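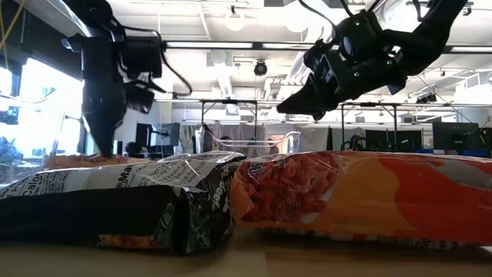
November, 6 pm. Spent most of the day on the pantry chore: snack bags and noodle packets off the table, upright into the clear bin. Brenda Bravo wants an answer for Bimdale by month's end on whether a pair of arms can put away groceries in an ordinary kitchen. My answer is still no, with conditions.

Hard boxes are solved, near enough. Film packaging is the trouble. A chip bag changes shape when touched, and the grip point picked a second earlier may have moved. The Nadex planner treats every item as rigid, so its error grows with each contact.

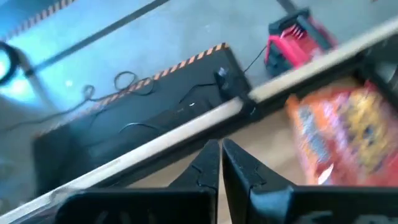 Page 92

Ran the numbers again after supper. Log stands at 1,086 attempts since the Stivberg controller went in. Lowering the closing speed helps with thin film and costs time. A person does the same job at several times the pace and talks while doing it.

Noodle packets are the better case. The block inside gives the fingers something to close on, and the stiff centre keeps the label fairly flat for reading. 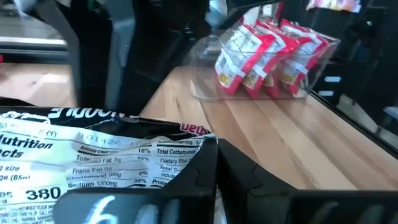
Keane thinks I have the wrong test: a home user would accept a slow machine that works overnight, provided it never bursts a bag. Fair point. I have been scoring speed and drops together and should split them.

Tomorrow: separate the two scores, try softer pads, write to Brenda.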